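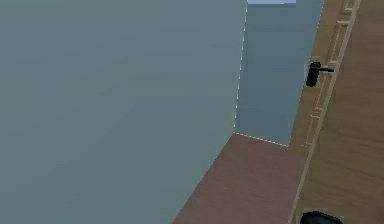 Can people judge the length of a room by eye?
Only loosely. Most of our guesses were too short, and the people who felt surest of themselves did no better than the others.

Guessing Lengths Indoors
A-yeong Maeng and Nisreen Rizk
Submitted 24/11/2022

Why we chose this
Home decorating guides love to say that you don't need a tape measure. Pace it out, use your hand span, trust your eye. Nisreen's uncle swears by pacing and has a carpet offcut the size of a bath mat to show for it. We wanted to see how far the advice holds up, and we admit we went in expecting it to fail.

What we did
We asked six classmates to guess lengths in the Emelholm study rooms and the corridor behind them, first by eye and then by pacing. Everyone answered in centimetres or metres, whichever they liked, and we converted later. We ended up with around 200 guesses. A handful were thrown out where we couldn't read our own writing, which says something about the clipboard method.

The shortest length was a strip of masking tape 75 centimetres long. The longest was the corridor itself. Nobody was told the right answers until the end, although one person asked after every single try. 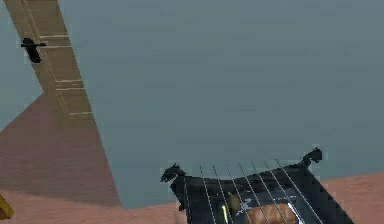 Divided lengths are supposed to look longer than plain ones. This is an old finding and it turns up in most perception textbooks, usually with a row of short lines next to an empty gap. We are less convinced that it matters much in a real room. Take a tan board with thin pale bands across it at regular intervals: the bands do give you something to step along with your eye, but you still have to guess how long one segment is, and if you get that wrong the mistake is carried through the whole board. Our tape strip with marks on it was guessed longer than the plain strip by four of the classmates. The other two went the opposite way. We would not build a theory on that.

Pacing was worse than we expected. People stretch their stride once they know they are being watched, and then shorten it near the wall so the last step comes out even. Asking for a "normal walk" did not fix it.

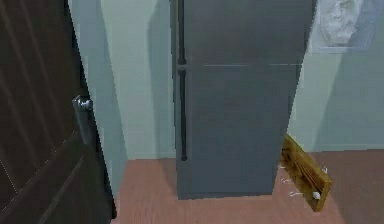

The same person could pace the corridor twice and come up with different totals, so we doubt that a pace is a unit at all unless you have practised it. Surveyors used to train for this. Somebody choosing a bookshelf has not.

Problems with our own work
Six people is a tiny group and they all know us. The order was always eye first, pacing second, so the eye guess probably coloured the pacing one. We also rounded our own tape readings to the nearest centimetre, which is fine for the corridor and a bit sloppy for the short strip. If we repeated it in February we would swap the order for half the group and use a second room.

What we think now
We'd use a guess to decide whether a couch is worth going to look at. We would not order one on the strength of it.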